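Hand-Held Grippers Used to Teach Laundry Handling, Without a Robot in the Room

Researchers at the Trimholm lab have released a collection of 2,382 short recordings of people handling clothes with hand-held grippers in ordinary bedrooms, along with results from a robot arm trained on them.

The collection, called Kuvitz, was made over the winter and put online in February. Each recording shows one piece of a household clothing job: picking up a shirt, lifting the top garment off a pile, straightening a stack, or moving a stack from one spot to another. There was no robot at any of the recording sites. People did the work themselves, holding a two-fingered gripper that carries its own camera.

Manolis Kourkoulas, who led the work, said the group wanted clothing data from places where clothing gets handled.

"We had a good folding table in the lab and the arm did well on that table," Kourkoulas said. "Then we put a shirt on a bed and the success rate fell off a cliff. The bed is soft, the cloth hangs over the side, and the light comes from a window instead of a lamp."

The tool is a working copy of the gripper fitted to the lab's arm. The fingers have the same shape and the camera sits at the same angle to them, so what is recorded by hand can be passed to the arm with few changes. A person squeezes a trigger to close the fingers. Software then works out the path of the gripper from the video and a motion sensor, and that path, together with how far the fingers are open, is what the arm learns to copy.

The wide-angle lens takes in much of the room as well as the cloth. The group considered cropping the video to the area near the fingertips and decided against it after early tests. With the full view, the arm was better at judging where the bed ended. 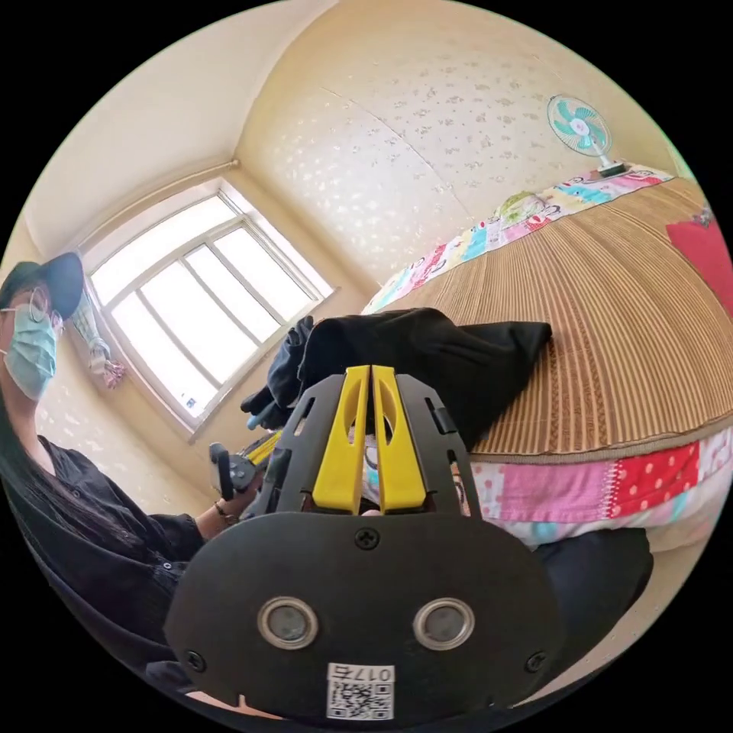
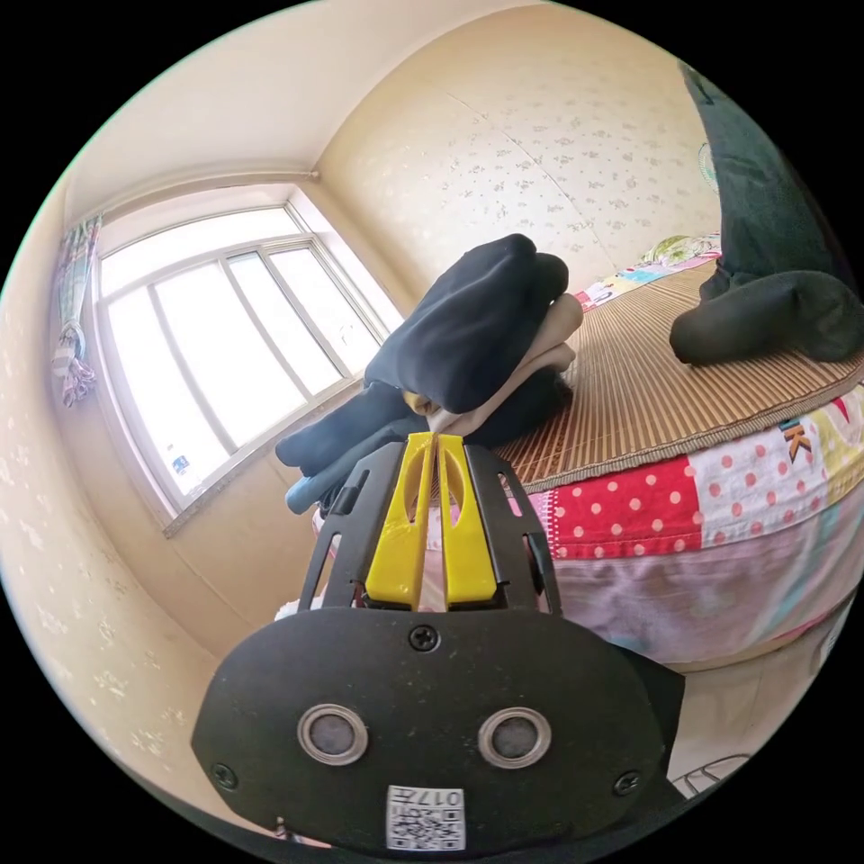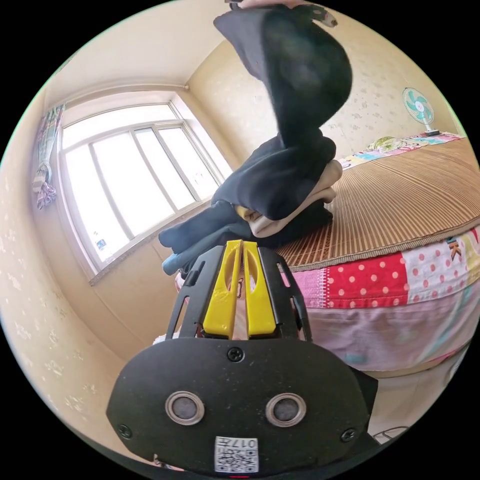

Clothing work on a bed covered with a woven mat, recorded by the camera on a hand-held gripper with yellow fingers.

Participants were shown how to use the tool and then left to do the job in their own way. The only firm rules were to keep the fingertips in view and to start again if the gripper lost its grip in the first moments. Later slips were kept. According to the group's report, recordings with a slip and a second try were among the most useful in training, and leaving them out made the arm worse at recovering when cloth slid out of its fingers.

Eftychia Tsakiris, who ran the recording sessions, said dark clothing caused the most trouble.

"Black on black is hard," Tsakiris said. "You can see a fold with your own eyes and then look at the video and find nothing there. We ended up asking for more dark clothes, which made the numbers look worse at first."

Training was done in 2 stages. A general model was first trained on all of the recordings. It was then tuned on 361 of them chosen by hand for clean grasps and steady motion. The group also trained a model on the chosen recordings alone. That one did well on clothes laid out neatly and poorly on piles, and it often grabbed two layers of cloth when it should have taken one.

The finished model, named Ikik, was tested on the lab's arm in nine rooms that do not appear in the collection. It was asked to lift the top garment from a pile, set it to one side, and square up what was left. The arm finished the full job in more than half of its attempts. A model trained only on lab table recordings was given the same test and seldom got past the first step.

Most failures came at the moment of the first grasp. The arm would close on a fold that ran deeper into the pile than it appeared to, then pull several garments along with the one it wanted. Patterned bedding also led to mistakes, with the fingers sometimes going for the edge of a quilt instead of a sleeve. The report lists both as open problems.

Speed is another. The arm takes far longer than a person to move a single shirt, and the researchers did not try to make it faster. Kourkoulas said the first aim was to have it work in a room it had not seen before.

The hand-held method has limits of its own. The gripper has no sense of touch, so the model cannot tell how hard a person was squeezing or how heavy a garment felt. People can also reach into places the arm cannot. Recordings with motions outside the arm's reach were marked and left out of training, though they remain in the collection for other groups to use.

Work with both hands is planned next. A person holding a stack steady with one hand while taking a garment with the other does something a single arm cannot copy, and Tsakiris said many participants asked early on for a second tool. The lab has begun making recordings with paired grippers and is working with Katsaros, a small maker of robot parts, on a lighter version of the handle. The present one gets tiring to hold above shoulder height.

The recordings, the training code and the drawings for the gripper fingers are free for research use. Rooms and clothing are listed by type only, and recordings are removed on request from the household where they were made. Requests for access go through the Trimholm lab's data page.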